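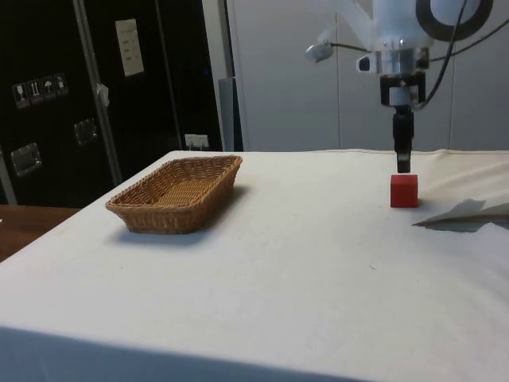 The basket on the cloth, with the red cube.

I have wanted to write about this basket since July, when I brought it home from the second-hand shop in Kesberg. I paid 95 for it and my husband said it was too much for a tray. It is a basket, I told him, but I understand why he says tray. The sides are low and they lean outward, so you can put things in it but you can not really hide things in it.

I like this about it. At my mother's house we had deep baskets, and in a deep basket everything goes to the bottom and stays there until somebody moves house. When I emptied hers I found buttons, a bus ticket, two keys for a door we did not have anymore and a school badge of my brother. In a shallow one I see at once what I own.

The weave is light brown, and the rim is braided quite tight. My neighbor Omprakash Khurana, who repaired cane chairs for many years in Flirkeneck, told me to look at the rim first when I buy wicker. If the rim is loose, leave it in the shop. He also told me never to lift a basket by one side when it is full. I did not know this, and I have ruined at least one good basket in my life in exactly that way.

For cleaning I use a soft brush, the kind for vegetables, and I go along the weave in one direction and then in the other. After that comes a cloth with very little water. I do not put it in the sun to dry, I leave it in the hallway for one night. Some people use oil. I tried it on an older basket and it became sticky and collected dust, so I will not do it again.

The off-white cloth was a longer story. I ironed it in the morning and I was quite proud, because the top is nearly smooth. On the right side it still makes small wrinkles and there are some tiny dark specks in it. Sunita Chaturvedi says I should soak it overnight with washing soda. I will try, but only with cold water the first time.

And then the red cube. I can not explain well why I like it so much next to the plain cloth – it is only small, but the eye goes there first. With a color this strong, one piece is enough for a table. I had a period with many bright things on one shelf and it made me tired to look at it.

Now I must decide what the basket is for. Bread would be nice, but we eat it too fast. Letters would be practical, and I am afraid they would stay there for 200 days. For the moment I leave it empty and I enjoy it like this.

Next time I want to write about the drawer under the stove, if I find the courage to open it.

Recent posts
How I fold tablecloths so they do not crease in the middle
Two chairs from Flirkeneck
A shelf with only 11 things on it
My mother's button box

Contact | © 2026 Small Rooms, Kesberg | Back to top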